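Good practice in robotic garment handling

Robotic garment handling is the use of robot arms to pick up, spread and fold clothing. Cloth changes shape when touched, so working rules deal mainly with how it is held and how the result is recorded. The best known set is the Kerninau guidelines, first drawn up for two-armed table stations.

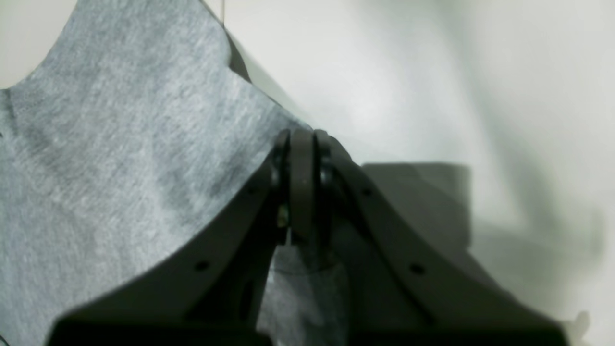 Greer Dunbar
Contributing editor, automation and standards

The guidelines have 30 clauses in 5 parts. They are voluntary and do not replace machinery safety law. Jouko Vuorinen wrote the original draft, and Marisol Nina revised the part on grasping.

Station layout

The table should be plain, pale and free of anything not needed for the task. Cables on the arms must have enough slack for full wrist movement, but should not drag over the cloth. Camera views are checked before each session. 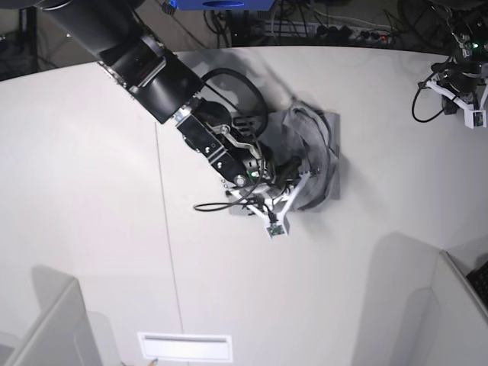
A gripper lowered onto crumpled grey cloth on a white tabletop.

Grasping

Fingers should close on a fold or an edge where one can be found. Closing force is set for the thinnest fabric in the batch. A grasp that takes in more layers than intended is recorded as a fault, even if the fold is later completed. Force settings are noted at the start and end of a session. 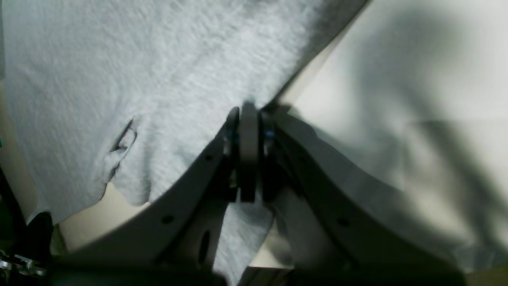
Folding with two arms

Both grippers should have hold of the garment before either one pulls. The cloth is kept low over the table, and speed is limited to 70 per cent of the station's normal setting. Printed areas may be folded inwards unless the customer asks otherwise. If one arm loses its hold, both stop. 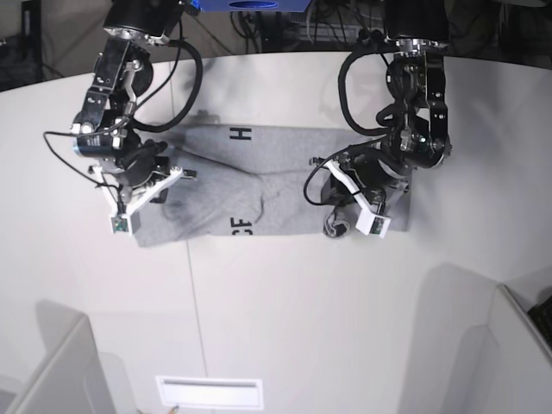 Adoption and criticism

The Wilach laundry group adopted the guidelines in full. Shearer uses 9 of the clauses, mostly those on grasping. Struan MacKinnon has argued that the speed limit is too strict for heavy knitwear. A revised text is due in July.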